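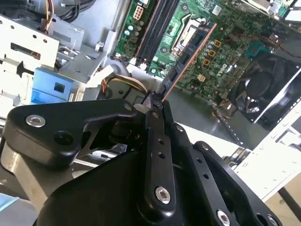

The open chassis of a desktop computer.

Nikville's computer refurbishing drive will come back for another round this summer, the Matheson Street Library announced on June 8, 2026, and residents who have an old desktop gathering dust in the basement or the back of a closet are warmly invited to bring it along.

The drive started in 2000 as a one-afternoon affair in the library parking lot, and over the years it has grown into something a good many families in town have come to count on when school starts up again. Last year it placed 188 computers in homes, most of them with students or with older residents who wanted a simple way to write to their grandchildren, pay a bill or look up a recipe without squinting at a phone.

"People apologize when they hand us a machine, as if they were giving us their trash," said Mariama Quaye, who runs the library's adult learning desk. "I always tell them the same thing, which is that somebody is going to be very glad to see it. We had a woman last fall who finished her bookkeeping certificate on one, and she brought us a pound cake."

Drop-off will be at the side entrance on Drunell Avenue through the first week of July, during regular library hours. Desktops, flat-screen monitors, keyboards and mice are all welcome. Printers and tube televisions can't be taken this year, and should go to the county recycling yard instead. Donors are asked to copy off any photos or papers they want to keep, and every drive will be erased before a computer goes out again.

Drullireo, the repair shop across from the post office, is lending bench space and three of its staff for the sorting and testing. Owner Trinidad Arroyo said the most common trouble is nothing worse than dust and a tired power supply, and that nearly 3 in 4 machines can be put right with parts already on the shelf.

Families who would like a computer can pick up a request form at the front desk, in English or Spanish. There is no charge, and no proof of income is needed. Pickups begin in late July.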